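Spring walk-through, Dindent Hall, Skarkville
Checked March 22, 2023
Comments by Harriet Rosenthal

I do this list twice a year, once before the summer rentals start and once after, and I always end up writing more in the comments than the form has room for. So I've typed it up this time. Sorry to whoever liked the short version!

Front doors and steps
Handrail, left: OK
Handrail, right: LOOSE at the bottom bracket
Door closer: OK
Exit sign, lit: OK
Comment: The right rail wiggles if you lean on it, and people lean on it. Two of the screws are turning in the wood without biting. I'd go up a size before May, when the dance school has its recital and every grandparent in Skarkville comes up those steps.

Main hall
Floor, trip hazards: one, see comment
Seats, fixed and loose: OK
Emergency lights, test button: OK, both sides
Aisle clear to rear exit: OK now
Comment: The trip hazard is the metal strip where the hall floor meets the lobby tile. It's lifted at one end (again). I put yellow tape over it and it'll do for a week or two, but please don't let the tape become the repair. The aisle was not clear when I got there — somebody had parked the folding tables right across the rear exit — and I moved them back to the closet myself. 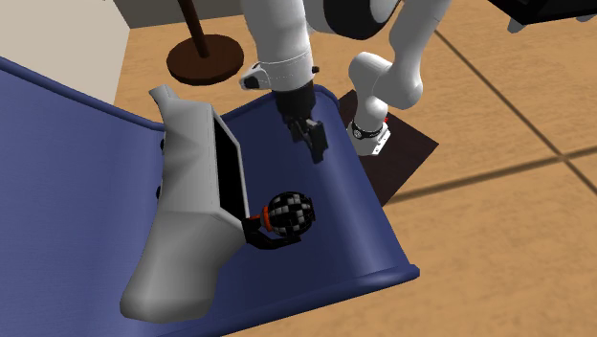 The rear exit door does open all the way, by the way, I pushed it from the inside with one hand. It used to stick every time it rained. Whoever planed the bottom edge, thank you, it's a different door.

Kitchen
Extinguisher, gauge in green: OK
Extinguisher, tag current: NO
Range hood filter: needs washing
Outlets by the sink, test and reset: OK
First aid kit: short on bandages and burn gel
Comment: The needle's fine but the tag ran out, and the inspector will look at the tag before anything else. Dizon did the last round and their sticker is on the bracket, so call them first. The filter I could wash at home if someone can help me get it down. I'm five foot two and that hood is not.

Storage and boiler room
Door self-closes: OK
Nothing stored within reach of boiler: NO
Carbon monoxide alarm: OK, chirped when tested
Shutoff valves labeled: partly
Comment: Paper towels stacked against the boiler casing. I know it's the only warm dry spot in the building, but no. The gas valve has a nice clear label, the water one has a bit of masking tape that says "this one?" in pencil.

Outside
Parking lot lights: one out, north pole
Gutter over ramp: dripping
Ramp surface: OK
Comment: The drip matters more than it looks, it lands right where a wheelchair would turn. I'll check it again when I come back for the handrail.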